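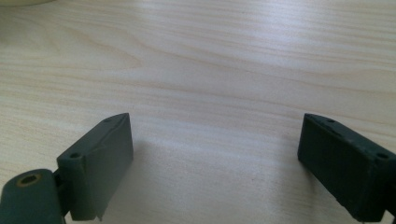

About Sanen Tables

Sanen makes and refinishes wooden tables for homes, schools and small offices. Our workshop is in Humbridge, on the ground floor of the old Sarpong building, and the showroom is through the same door. We sell tabletops on their own, tabletops with legs, and complete tables up to meeting-room size. We do not make chairs, although we can tell you which seat height will suit the table you are buying.

The business was started by Biljana Nedeljković, who had spent years repairing school furniture and wanted to build something from new. The first orders were desks for a language school two streets away. Most of them are still in use, and a few have come back to us for a new finish. Tegan Bolger joined to run orders and deliveries and now manages the showroom as well.

Light wood is most of what we do. Customers who want a dark stain can have one, but the standard range is pale, with a clear finish that leaves the grain easy to see. Grain differs from one top to the next. If the pattern matters to you, come in and choose your top from the rack before we fit the legs – we will put your name on it and hold it for 20 days.

The basic range is called Trison. It comes in three lengths and one thickness, with rounded corners as standard and square corners on request. Last year we finished 644 tops, and 362 of them were Trison. The rest were made to measure, mostly for kitchens where a standard size would not clear a door or a radiator.

Refinishing is a separate service. Bring the top without its legs if you can. We sand it back, fill any deep marks and refinish it in the same clear coat we use on new work. Veneered tops need to be looked at first, as some are too thin to sand. We do not take glass, stone or painted metal.

Care is simple. Wipe the surface with a damp cloth, dry it along the grain and keep hot pans on a mat. Scouring pads and spray polish will dull the finish. A care sheet goes out with every order, and spare copies are kept at the showroom desk.

We deliver within Humbridge ourselves. Orders over 2,000 dollars are delivered free, and smaller ones are charged by distance. The workshop closes for stocktaking during the first week of November, but the showroom stays open.

Page updated 26 Jun 2026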